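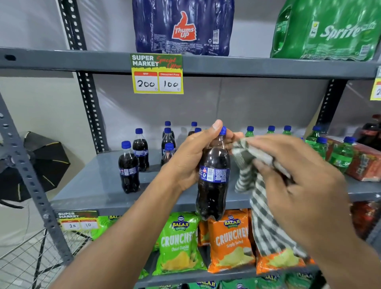
Wiping down a cola bottle at the shelf

Shop walk-round: Presholm branch
Checked by me, Shahla Heydari. Second pair of eyes: Vilhjálmur Mikkelsen
Date of check: Mar 18, 2019

Right, same form as February, with my comments under each line. I've marked things OK, Fix or Look again. Anything marked Fix needs somebody's initials next to it by the time I'm back, please!

1. Front door and mat
OK. The closer has been adjusted and the door no longer slams on people with pushchairs (hooray). Mat is flat at both ends. The left-hand corner was curling last time and I did catch my own toe on it, so I'm glad to see the back of that one.

2. Fire exit at the rear
Fix. The door opens fine and the push bar is lovely and free, but there were 2 cages of Lekico cardboard on the inside, and I had to turn sideways to get past. I know it was delivery morning. It's still the fire exit. Cages go in the yard, even if it's raining and even if it's only for ten minutes.

3. Extinguishers
OK for the one by the till and the one in the kitchen, pins in and gauges in the green. Look again at the one in the stockroom: the bracket is a bit wobbly and I could lift the whole lot away from the wall with one finger. Vilhjálmur thinks it only wants longer screws.

4. Emergency lighting
OK. Did the test with the key switch and everything came on. The fitting over the stairs took a moment to think about it, so I've asked Madigan to have a look when they come for the annual visit.

5. Floors and spills
OK on the shop floor. Wet floor sign was out and somebody had even put it away again afterwards. Mop heads want changing, the blue one is horrible.

6. Shelving and stock
OK. Nothing leaning, and I gave each upright a good push. Keep the cleaning going on the drinks, sticky bottles slip out of people's hands. Wipe with a cloth and put them back with the label facing out. 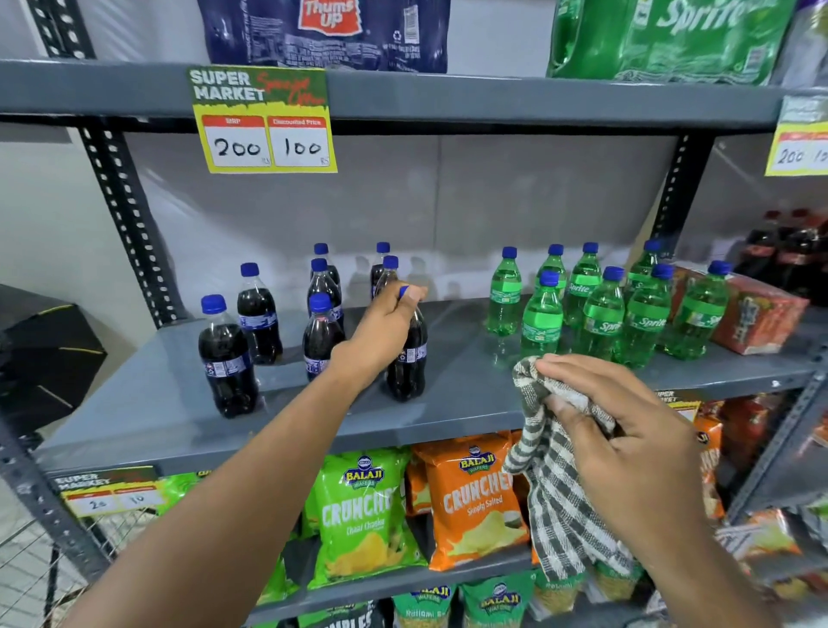 Drinks and snacks bay, multipacks on the top level

While we're on shelving, could everyone please use the kick stool for anything above head height? I saw an upturned crate being used in the stockroom (no names, you know who you are) and I nearly had a heart attack.

7. Electrics
Fix. The kettle in the staff kitchen is on an extension lead that's plugged into another extension lead. I've unplugged it and moved it to the wall socket. The Ciltov heater in the office has a nick in its flex, so I've taped a note on it and it's not to be used at all until it's been replaced. Wear a jumper!

8. First aid box
Fix. Plasters all gone apart from the tiny round ones. Eyewash is in date. The accident book was under a pile of magazines, and it needs to live on its hook.

9. Stockroom ladder
OK. Feet are good, no cracks, label readable.

10. Chemicals cupboard
Look again. It was locked, which is great, but the key was in the lock. I've hung it in the office. There's also a spray bottle with no label on it, and I've poured that away. 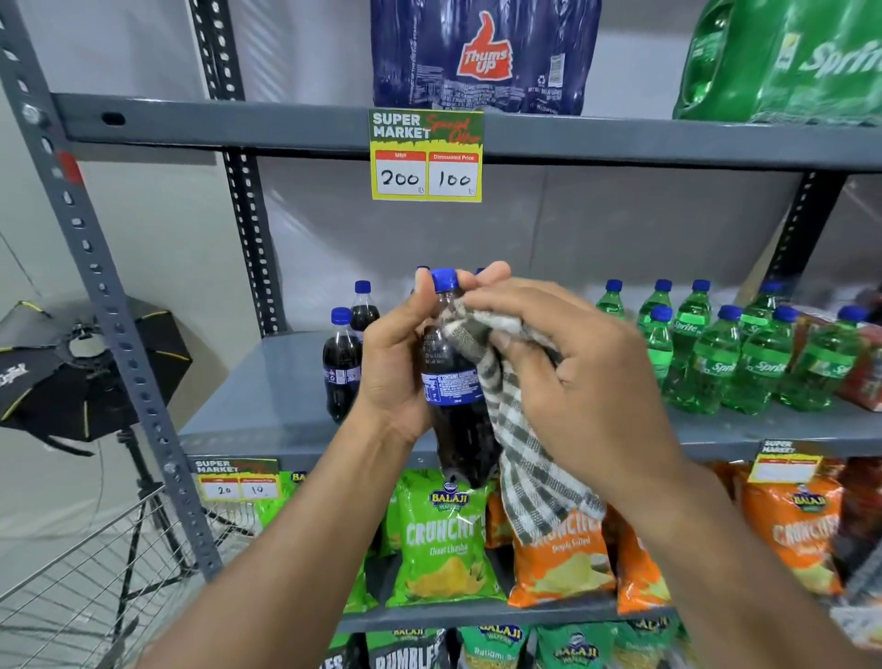

Cloth and bottle at the shelves

11. Till area
OK. Cables tidied since last time and it makes such a difference. Panic button tested with the alarm people on the phone, 3 rings and they picked up.

12. Yard and bins
Fix. One bin lid is split and the gate bolt is stiff. A squirt of oil might do the gate, but the lid has to be ordered.

Score this time is 8 out of 12 if I'm generous and count the "look agains" as passes, so a bit better than February. Vilhjálmur is doing the screws and the bolt. I'll order the plasters, mop heads and bin lid together. Initials in the margin, please, and shout if you can't read my writing on the paper copy.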